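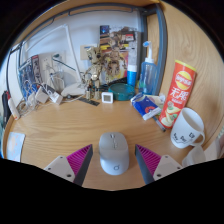

The Last Bus to Tindlow

Missed it. Of course. 20 past eleven and the taillights already over the hill.

She sat on her suitcase. Rain starting. Two dollars in her coat, a dead phone, her mother's key on a string. 196 miles she'd come, and now stuck at the Fothergill stop with a broken bench.

A truck slowed. Window down, radio going, some old man with a dog on his lap.

"Tindlow?"

"My mother's house," she said. Stupid. He hadnt asked.

"The yellow one?"

"It was yellow."

"Still is," he said, and moved teh dog over.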